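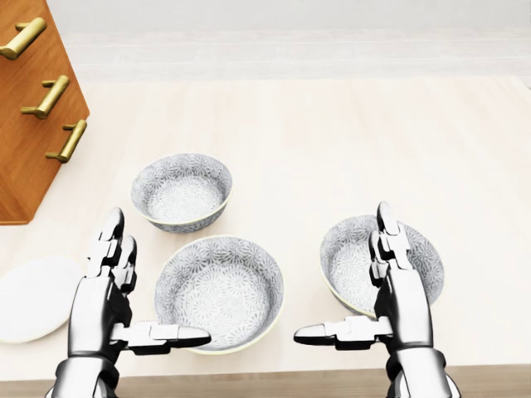

Stirkusik Place-Name Spellings, data card

Stirkusik is a table of variant spellings for place names in the parish registers of Gesholm and Britanham. Each row pairs one spelling, as written by the clerk, with a normalized form. The table has 3,967 rows covering 668 normalized names.

Files

spellings.tsv: one row per variant, UTF-8, tab separated, header in the first line.
names.tsv: one row per normalized name, with parish code and grid square where known.
rejected.tsv: readings that two transcribers could not agree on. Not included in the row count.

Columns in spellings.tsv

variant: text as written, including abbreviations. Superscript letters are lowered to the line.
norm_id: key into names.tsv.
register: G for Gesholm, B for Britanham.
folio: number plus r or v. Blank for loose sheets.
conf: 1 to 3, where 3 means the reading is clear. 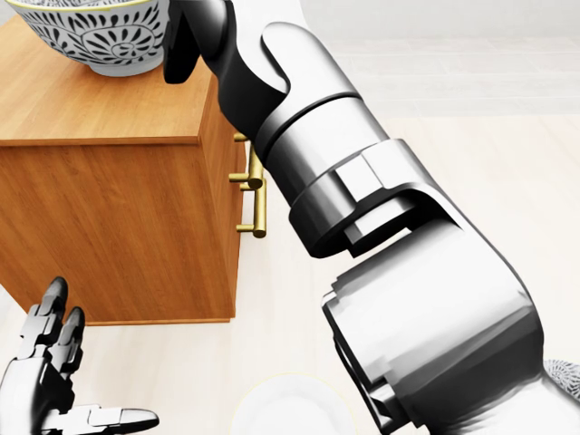

Transcription rules

Long s is written as s. The letters u and v are kept as the clerk wrote them. Missing letters go in square brackets, and a bracket never spans a word break. Capitalization is kept in variant and regularized in norm_id only.

Hadiza Iyamu checked the Gesholm rows against the bound registers. The Britanham rows come from the Corrigan card index, which drops final e without marking it. Of these, 1,412 have been compared with the originals and carry conf 2 or 3. The rest are set to 1.

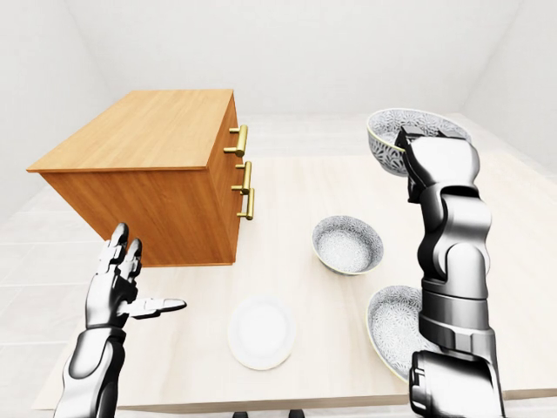
Filter on conf before computing edit distances, or the dropped final e will show up as a false regional pattern. Farm names that moved between parishes have two norm_id values and are linked through the see_also column in names.tsv.

Known problems

Folios 12v and 13r of the Gesholm register are bound in reverse order. The folio column follows the binding.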